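**Grestden, August 7, 2024**

# Group publishes good practice rules for hand-held gripper recording

A working group that meets in Grestden has published a short code of good practice for people who record household tasks with hand-held grippers. The code has 19 rules and is free to read. It is the first result of a discussion which began in February, when several small teams found that they could not use each other's recordings.

The group has members from five organisations. Two of them are companies, Bolleo and Vosari, which both prepare recordings for the training of robot arms. The others are a technical college, a repair workshop and a housing association that lends flats for recording. The text was edited by Aguirre, a small office that normally writes safety instructions for kitchen and laundry machines.

The code does not say how a gripper must be built. It deals with the work around it: how a table is prepared, what may lie on it, how the hand should move, and what must be written down after each session. The authors say that most mistakes happen in these simple places. A recording can be sharp and complete and still be of little use, if the person who receives it does not know which objects were part of the task.

For this reason the longest part of the code is about objects. Each session must have an object list, made before the first recording. The list gives the kind of each object, its main colour, and if it is soft or hard. Soft packages have their own rule. They must be held with the smallest force that keeps them safely between the fingers, and a package that has been opened by the pressure must be taken out of the session.
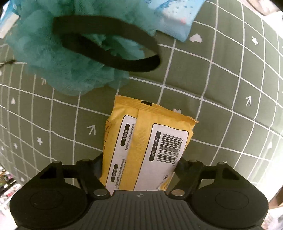
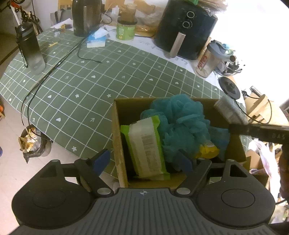
The rule on printed text was the most difficult to agree. Many daily products carry labels, and labels can be read later by anyone who receives the recording. Some members wanted to cover all of them with plain tape. Others answered that a robot in a real home will meet real packages, and that tape changes both the look and the feel of a thing. A barcode, such as the ones on the wet wipes in both pictures, is now allowed without any cover. The same is true for product names and article numbers. Names of private persons, addresses, letters and medicine labels are not allowed, and the person who records must look for them before starting. Handwritten notes should be turned over or removed, also when they are only in the background.

The background has a rule of its own. In the first draft, a table had to be clear except for the objects of the task. The housing association did not like this, because people do not live with clear tables. The final text permits other things to stay, on condition that they are stable, that they are not in the way of the hand, and that they are named in the session note as "not part of the task". Kettles and other heating devices must be switched off and unplugged. Cables may stay on the table only if no movement passes over them.

Patterned tablecloths are permitted too. The group discussed if a grid or a repeated figure could give the software a false help, because it makes distances easy to read. It decided that a pattern is acceptable when the team also makes recordings of the same task on a plain surface. The note must say which cloth was used.

A shorter part of the code is about the people who do the work. Holding a gripper for a long time is tiring for the wrist, and tired hands make movements that are not natural. The person who records may stop at any moment without giving a reason. If a second person helps, for example by holding or moving a box, this person must agree in advance that a hand or an arm can be visible. Faces are not to be recorded at all, and reflections in windows, screens and shiny pots should be checked.

Before publication the rules were tried on 130 sessions, shared between Bolleo and Vosari. Both companies report that the object list was the part which their staff forgot most often. After these trials the list was moved to the first page of the form, and a box for the signature was added below it. One rule about lighting was removed, because in small flats it was almost impossible to follow.

The code is voluntary, and there is no certificate. A team that wants to mention it may write that a session was "recorded under the Grestden rules", but it must then keep the session notes and show them on request. Comments from other teams are welcome and can be sent to Aguirre, in English or by telephone. The group will meet again next February to decide on changes, and a part about recording with wet objects is already being prepared.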